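Renewal of the Brukby Village Green: A Resident's Account

21 October 2020
By the author of the Brukby Notebook

The second phase of improvement works at Brukby village green has now been approved, and residents who follow this blog will wish to know what has been agreed. I attended the information evening and have read the full proposal. What follows is my own summary and should not be taken as a statement on behalf of any public body.

The project concerns the strip of land between the green and the old Plalovus road. It has been without a proper footpath for as long as I have lived in the village. Parents with strollers currently use the grass verge, and in winter the lower end is often impassable. The approved plan provides for a surfaced path 938 feet in length, with low-level lighting, two new benches and a widened entrance at the Bai side. The existing chestnut trees will be retained.

Funding has been secured in two parts. The larger share comes from the regional rural improvement program. The remainder, a sum of $2000, was raised locally through the summer plant sale and a number of private donations. It is reserved for the benches and for planting at the entrance. I am pleased that the local contribution has been kept for items that residents specifically requested.
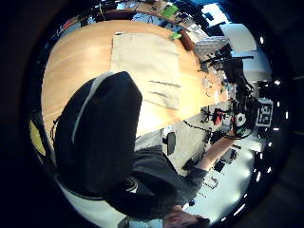

What was decided on access

The question of access during construction received the most attention. The contractor, Bradivent, will close the lower end of the green for a period of 7 weeks, beginning in November. Pedestrian access to the school and the hall will be maintained by way of the upper gate. Vehicles will not be permitted to stop along the Plalovus road during working hours, and deliveries to the shop will be received at the rear.

Several residents of Bai asked whether the temporary route would be suitable for wheelchair users. The answer given was that matting will be laid from the upper gate to the hall door and inspected each morning. I would have preferred a firmer surface, and I submitted a written comment to that effect. A reply has been promised before work begins.

Matters still outstanding

The position of the notice board has not been settled. One proposal would place it beside the new entrance, where it would be seen by those arriving on foot. Another would leave it outside the hall, where it has stood for many years. My own preference is for the hall, as the roof overhang offers some protection from the rain.

The hours of the path lighting also remain under discussion. Households facing the green have asked that the lights be switched off late in the evening, and a timer has been included in the specification for that purpose.

Drawings of the path and the entrance may be viewed at the hall during normal opening hours. Written comments on the notice board and the lighting can be left in the box by the door, and should include the name and address of the sender.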